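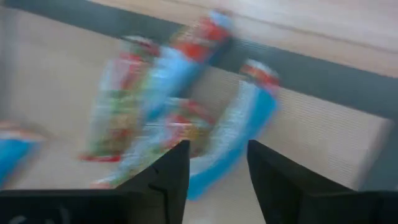
Household notes: the limescale edition, 12/13/21

We moved to Hernmont for the air and got the water thrown in. It comes out of the tap looking perfectly innocent and leaves a crust on everything it touches, including, I suspect, me. After four winters of it I have opinions.

Kettle
Half white vinegar, half water, bring it to the boil, switch off and go away for an hour. Rinse twice. Then boil a full kettle of plain water and tip that out too, unless you enjoy tea that tastes of chip shop. Citric acid smells less and works faster: one heaped tablespoon to a litre. I buy it by the bag from the hardware shop in Plakelby, where they now assume I make bath bombs.

Shower head
Unscrew it if it will unscrew. If it won't, fill a freezer bag with vinegar, pull it up over the head and fix it with a stout elastic band. Leave overnight. Put a note on the bathroom door, or the first person up gets a pickled forehead. Stubborn holes can be poked through with a wooden cocktail stick. Leave chrome soaking for an hour at most, and don't use vinegar at all on gold or brass finishes. I have a tap that can testify.

Taps
Wrap the base in kitchen roll soaked in lemon juice and leave it for 25 minutes. For the ring round the bottom, an old toothbrush. Mark the toothbrush. Mark it clearly.

Marble, limestone and other posh stone
No vinegar, no lemon, no citric acid. They eat stone. Dry it with a cloth after use and congratulate yourself on your taste.

Toilet
Bail out or push down as much of the water as you can, pour in a cup of citric acid dissolved in warm water, shut the lid and go to bed. Brush in the morning. Never let any of it meet bleach: acid and bleach together give off chlorine gas, and the bathroom is a poor place to discover that.

Szabolcs Farkas wrote in after the last page to say that he wipes his shower screen down every single time and has never had to descale it. I'm sure he is right. He also irons tea towels.

Next time: what to do with a washing machine door seal, and why mine smells of pond.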